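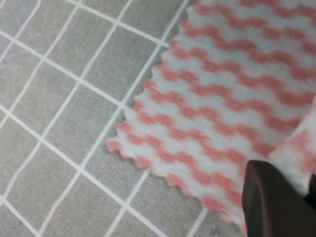 # Frequently Asked Questions: Itard Robotics Club, Cloth Handling Project

The following answers are provided for students, families, and faculty advisors. Questions not covered on this page may be sent to the club office, which is open until 5:30 p.m. during the school term.

## Joining

**Who may join the project?**
Membership is open to any student enrolled at Itard in grades nine through twelve. Students in grade eight may attend open sessions with a signed permission form but may not operate the arm.

**Is programming experience required?**
No. New members begin with cloth setup, record keeping, and supervised arm operation. Instruction in Python is offered in the second half of the fall term. Members who already program may ask to be placed directly in the software group.

**Is there a fee?**
The annual fee is $50 and covers the club shirt, the printed handbook, and a share of replacement parts. Fee waivers are available on request and are handled privately by the club office.

**When may a student join?**
Applications are accepted in September and again in February. Students who join in February are assigned to an existing team.

## The Work

**What do teams do?**
Each team teaches a robot arm to pick up, fold, and flatten small household cloths on a tabletop. Members guide the arm by hand controller while the run is recorded. The recordings are then used to train a program that attempts the same task without a person at the controls.

**Why does the club work with cloth?**
Cloth changes shape whenever it is touched, and the same cloth seldom lies the same way twice. A block or a cup can be picked up with a fixed set of motions, but a cloth cannot. Faculty advisors selected the subject so that students would need to study how a grip is chosen as well as how the arm moves.

**What is the purpose of the lines on the work surface?**
The gray surface carries a grid of white lines. Teams use it to place a cloth at the start of a run and to note where it lies at the end. Starting positions are written in the team log by row and column.

**May students bring cloths from home?**
Yes, with approval from the team lead. Patterned cloths are welcome, including zigzag prints and scalloped edges. Cloths with loose threads, buttons, or metal trim are not permitted near the gripper.

**How many recorded runs must a team complete?**
Each team must submit 400 accepted runs before the Prurkent Challenge. The club as a whole has set a goal of 3,000 for the school year. A run is accepted when the log entry is complete and the recording plays from start to finish. Failed folds count toward the total if they are labeled as failed.

## Safety

**What rules apply in the work area?**
- Long hair must be tied back, and scarves and lanyards removed.
- Hands must stay outside the taped boundary while the arm is powered.
- A second member must be seated at the stop button during every run.
- A cloth caught in the gripper may be removed only after the arm has been switched off.

**What happens if a rule is broken?**
The session ends for that student, and the team lead files a short report. A second report in the same term results in a meeting with the faculty advisor.

## Competition

**What is the Prurkent Challenge?**
It is a one-day regional event held each spring at Hollis Hall. Teams complete a flattening task and a folding task, followed by an interview with the judges. Cloths for the event are supplied by the organizers and are not shown to teams in advance.

**Do all members travel to the event?**
Each team may register up to six students. Other members may attend as spectators with a parent or guardian.

**May a team use code from a previous year?**
Yes. The shared code library, Alov, is available to all club members. Any part of Alov used in an entry must be listed on the registration form, and students must be able to explain it during the interview.

**Who owns the recordings?**
Recordings belong to the club and remain on the club server after a student graduates. Graduating members may request a copy of their own team's runs by writing to the club office before the end of May.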